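Mirnavow (Handgreifer)

aus dem Werkstatt-Wiki, freie Enzyklopädie für Eigenbau und Automatisierung

Mirnavow ist ein von Hand geführter Zweibackengreifer, der in der offenen Werkstatt Bralwood entwickelt wurde und dort in mehreren Exemplaren im Einsatz ist. Das Gerät dient zum Erproben von Greifbewegungen, bevor diese auf einen Roboterarm übertragen werden. Es gehört zum Projekt Sultana, einer Eigenbau-Sortieranlage für Kleinteile. Initiatorin beider Vorhaben ist Angelica Ocampo.

Inhaltsverzeichnis
1 Name
2 Geschichte
3 Aufbau
4 Funktionsweise
5 Fertigung
6 Elektronik
7 Verwendung
8 Projekt Sultana
9 Bekannte Probleme
10 Varianten
11 Siehe auch

Name

Herkunft ungeklärt. In den ältesten Bauunterlagen heißt das Gerät nur "Greifer Hand", später "Greifer M", dann Mirnavow. Eine Abkürzung ist es nach Auskunft der Werkstatt nicht. Die gelegentlich zu lesende Schreibweise "Mirnawow" ist falsch, steht aber auf einigen Etiketten im Lager und wird dort wohl auch bleiben.

Geschichte

Erste Skizzen stammen aus einem Januar, in dem in der Werkstatt eigentlich eine Fräse aufgebaut werden sollte. Ocampo hatte für die Sortieranlage einen fertigen Greifer vorgesehen, der Öffnungsweg war aber für die Fächer der üblichen Sortierkästen zu groß. Die Backen stießen an die Trennwände. Daraufhin eigene Konstruktion, zunächst aus Karton und Splinten, danach gedruckt.

Der erste funktionsfähige Stand hatte einen einzelnen beweglichen Finger und einen festen. Wurde verworfen, weil Schrauben beim Schließen regelmäßig zur Seite wegkippten. Ab der zweiten Fassung bewegen sich beide Finger gleichzeitig zur Mitte. Die dritte Fassung brachte die Messingbuchsen in den Lenkern, vorher lief Kunststoff direkt auf Stahlstift und hatte nach kurzer Zeit deutliches Spiel.

Aufbau

Zwei Finger, Mittelblock, darunter das Gestänge und der Handgriff. Die Finger sind schwarz gedruckt und schmal gehalten, damit sie zwischen Trennstege passen. Sie sind mit je zwei Schraubenlöchern nahe der Spitze vorbereitet, an denen sich Aufsätze befestigen lassen (siehe Varianten). Die Löcher bleiben im Normalbetrieb leer.

Die Greifflächen sind nicht glatt. Ein gezacktes Profil soll das Abrutschen runder Teile verhindern, die Zähne greifen beim Schließen ineinander. Ganz sauber passt das nicht bei jedem Exemplar, die Naht ist je nach Drucker mal enger, mal mit kleinem Versatz. Für M3 reicht es. Bei sehr dünnen Teilen, etwa Federscheiben, wird mit Einlagen gearbeitet.

Die Lenker sitzen links und rechts vom Block und laufen schräg nach innen. In den Augen stecken Buchsen aus Messing, eingepresst, nicht geklebt. Kleben wurde versucht. Der Klebstoff kroch in die Bohrung und das Gelenk war fest.

Funktionsweise

Der Griff wird mit der ganzen Hand gefasst, der Abzug mit Zeige- und Mittelfinger gezogen. Eine Schubstange überträgt den Weg auf die beiden Lenkerpaare, diese führen die Finger annähernd parallel zusammen. Eine Rückstellfeder öffnet sie wieder. Die Feder ist absichtlich weich, wer lange sortiert, merkt jede Stufe mehr in der Hand.

Parallel ist die Bewegung nur im mittleren Bereich. Ganz offen stehen die Spitzen leicht auseinander, was beim Eintauchen in volle Fächer stört. Eine Korrektur der Lenkerlängen ist geplant, bisher aber nicht umgesetzt. 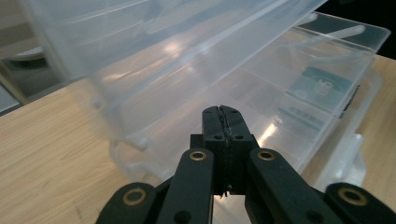
Bralwood, Mai 2022

Die Erprobung an durchsichtigen Sortierkästen gehört zum festen Ablauf, den jedes neu gebaute Exemplar durchläuft. Verwendet werden Kästen aus klarem Kunststoff mit Klappdeckel und dünnen Trennstegen, auf einem hellen Holztisch, Deckel offen. Angefahren wird mit geschlossenen Backen von vorne, geöffnet erst über dem Fach. Der Klarkunststoff ist für die Methode unbequem: Deckenlicht spiegelt im Deckel und auf dem Boden der Fächer, und was hinter zwei Wänden liegt, ist kaum zu lesen. Genau diese Bedingungen muss die Anlage später aber auch aushalten, deshalb wird nicht abgedunkelt.

Geprüft wird der Reihe nach:

Anfahren ohne Berührung des Verschlusses
Eintauchen in ein Randfach
Eintauchen in ein Innenfach
Greifen, heben, über dem Nachbarfach ablegen
Greifen einer flachen Karte, die im Fach liegt

Der letzte Punkt gilt als der schwerste. Karten und Einlegeetiketten liegen plan an, die Finger brauchen eine Kante zum Unterfahren. Ohne Einlage klappt das selten, mit der gummierten Einlage meistens.

Fertigung

Alle Kunststoffteile kommen aus dem Filamentdrucker, schwarz, mit 6 Wandlinien bei den Lenkern. Weniger geht, dann reißen die Augen beim Einpressen der Buchsen. Druckrichtung der Finger liegend, auf keinen Fall stehend, die Schichten trennen sich sonst an der Spitze. Stützstruktur nur unter dem Mittelblock.

Nacharbeit: Bohrungen aufreiben, Grat an den Zähnen mit dem Messer abnehmen, Buchsen im Schraubstock eindrücken. Zwischen Backe und Buchse ein Stück Hartholz legen. Danach Gelenke ohne Feder zusammenstecken und von Hand durchbewegen. Hakt etwas, liegt es fast immer an einem schief sitzenden Auge, und das läßt sich nur durch Neudruck beheben.

Für das Schmieren wird trockenes PTFE-Spray genommen. Öl zieht Staub und Filamentreste an.

Elektronik

Das Grundgerät ist rein mechanisch. Für die Aufzeichnung der Griffbewegung gibt es eine Nachrüstung mit der Bezeichnung Jaltard, bestehend aus einem Drehsensor am Abzugslager, einem kleinen Mikrocontroller im Griff und einem Kabel zum Rechner. Jaltard erfasst den Öffnungswinkel mit 200 Werten pro Sekunde und schreibt sie mit Zeitstempel in eine Textdatei. Lage im Raum wird nicht vom Sensor bestimmt, das übernimmt die Bildauswertung.

Kalibriert wird an zwei Anschlägen, ganz offen und ganz zu. Vergisst man das nach einem Fingerwechsel, sind alle Werte der Sitzung verschoben, lassen sich aber nachträglich umrechnen, sofern die Anschläge irgendwo in der Aufzeichnung vorkommen.

Verwendung

Hauptzweck ist das Sammeln von Griffen, die ein Mensch vormacht und die Anlage nachfahren soll. Vorgesehen waren 3000 Griffe für den ersten Datensatz. Nach Durchsicht blieben 2858 übrig, der Rest fiel wegen fehlender Kalibrierung oder abgerissener Kabelverbindung heraus. Der Datensatz liegt auf dem Werkstattserver und wird auf Anfrage weitergegeben.

Daneben wird der Greifer bei Einführungsabenden benutzt. Besucher sortieren damit Schrauben um und merken schnell, wie wenig man ohne Gefühl in den Fingerkuppen ausrichten kann. Auch für die Auslegung neuer Backen ist das Handgerät praktischer als der Arm, ein Fingerwechsel dauert kürzer als das Hochfahren der Steuerung.

Projekt Sultana

Sultana ist der Arbeitstitel der Sortieranlage, für die der Greifer gebaut wurde. Geplant ist ein Portal über einem Arbeitstisch, das Kleinteile aus einer Schütte in Sortierkästen verteilt. Die Achsen stammen aus einem ausgeschlachteten Plotter. Als Endeffektor kommt dieselbe Fingergeometrie zum Einsatz wie beim Handgerät, nur dass statt des Abzugs ein Servo an der Schubstange zieht.

Der Stand der Anlage ist uneinheitlich dokumentiert. Die X-Achse läuft, die Y-Achse läuft mit Einschränkung (Riemen zu lang, Spanner provisorisch), die Hubachse wurde zweimal neu gebaut. Einzelne Griffe aus dem Datensatz sind nachgefahren worden. Ein durchgehender Sortierlauf ist bislang nicht beschrieben. Das Öffnen und Schließen der Kastendeckel ist nicht vorgesehen, der Bediener stellt die Kästen offen hin.

Bekannte Probleme

Buchsen wandern. Bei häufigem Gebrauch schieben sie sich axial aus dem Auge, erkennbar am Schleifgeräusch. Abhilfe: zurückdrücken, Scheibe beilegen.

Zähne nutzen ab. Vor allem an der Spitze, wenn viel Metall gegriffen wird. Die Finger gelten als Verschleissteil.

Hängenbleiben am Verschluss. Manche Kästen haben vorne eine vorstehende Lasche, an der die Lenker beim flachen Anfahren hängen bleiben. Steiler anfahren oder Kasten drehen.

Statik. Klarkunststoffkästen laden sich auf, leichte Unterlegscheiben aus Nylon kleben dann an der Wand des Fachs. Betrifft nicht den Greifer selbst, wird aber regelmässig als Fehler gemeldet.

Zugentlastung bei Jaltard. Das Kabel tritt gerade aus dem Griff aus und knickt am Ausgang. Eine Tülle hilft, die Druckdatei dafür liegt bei den Griffteilen.

Varianten

Schmalfinger: für Kästen mit engen Fächern, geringere Haltekraft.

Einlage gummiert: wird über die Fingerlöcher verschraubt, für Karten und flache Teile.

Langgriff: verlängerte Schubstange, gedacht für tiefe Behälter. Federt spürbar, wird kaum gebaut.

Linkshand: gespiegelter Griff, Mechanik identisch. Die Dateien waren zeitweise falsch benannt, vor dem Druck in der Vorschau nachsehn.

Siehe auch

Parallelgreifer
Koppelgetriebe
Gleitlager, Einpressen von
Sortierkasten (Übersicht der Fachmaße)
Offene Werkstatt Bralwood

Kategorien: Greifer | Eigenbau | 3D-Druck | Kleinteilesortierung | Artikel mit fehlenden Maßangaben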